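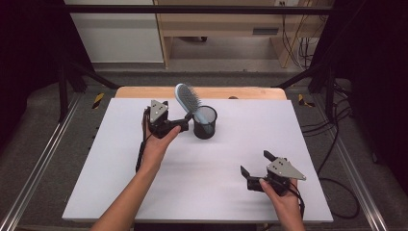 An afternoon at the Davar open lab

I've wanted to get into Davar ever since I heard they let visitors have a go at teaching a robot, and in April I finally got my slot! The tour group was 13 of us, most of them from Clerance (they make packaging, very nice people, asked way better questions than I did).

The job at the table I picked was a hairbrush and a black mesh pen cup. You hold a gripper in each hand, you do the task the way you'd like the robot to do it, and the recording becomes the lesson. Sounds easy. My first tries were terrible, I kept coming in too fast and squeezing way too early.

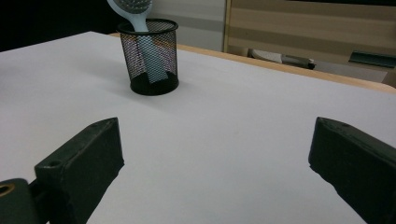

The trick, they told me, is to leave the fingers wide open until you're right at the cup, and to move a bit slower than feels natural. One good demo doesn't get you far either. For this task they had 288 saved when we came in, and the whole collection (they call it Grumley, no idea why) was at 2,592. I added a few more, and I hope somebody checks those before a robot learns from them!

My wrists were tired after around 100 squeezes, so I went for coffee and caught the end of the Heo talk on remote control. Worth going for that alone. Book early, and wear short sleeves if you plan on trying the grippers.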